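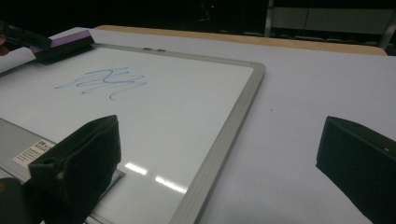
Whiteboard Erasing, Tabletop Set
Data card and README, Taltton collection

Summary

This set covers one everyday task: clearing marker from a whiteboard laid flat on a table. It belongs to the Taltton collection of classroom and office chores, maintained by the Hulach Institute. The set contains 75 recordings, each with a short written note on the state of the board at the start and at the end.

Materials

Every recording uses a framed whiteboard, a handheld eraser with a felt base, and marker writing on the board. Boards are used as supplied, with clips and labels left in place. Light colored tabletops were preferred. Three rooms at the Matar site were used, all with ordinary ceiling lighting.

Marks are made freehand. They may be loops, scribbles, short words or single strokes, and no attempt is made to keep them neat. Blue is the most common color in the set. Marker left on the board for more than 30 minutes is listed as "aged" in the notes – all other marks are listed as "fresh".

Procedure

1. Lay the board flat, writing side up.
2. Draw the mark and record its color.
3. Place the eraser on the board or on its frame.
4. Erase until the mark is gone or 2 minutes have passed.
5. Record the result as clear, faint or remaining.

The eraser felt is brushed after every 12 recordings. Liquid cleaner is not used during a recording. Boards are wiped with a damp cloth at the close of each session and left to dry before storage.

Contents

notes.csv: one line per recording, with room, marker color, mark age and result
boards.txt: size and condition of each board
recordings: one folder per room

Known limitations

Glossy boards reflect the ceiling lights, and thin strokes can be difficult to make out where a reflection falls across them. Results for such strokes were judged at the table at the time of recording. Pale marks are under-represented, as are red and green markers. Boards mounted on a wall are outside the scope of this set and are covered separately in the Cakar set.

The terms "faint" and "remaining" were not applied in the same way in the first room. Those entries were reviewed in May and carry the letter R in the last column of notes.csv.

Use and corrections

The set may be used for research and teaching with credit to the Hulach Institute. Corrections to the notes should give the recording number and the column concerned. Accepted corrections are listed in changes.txt with the next release.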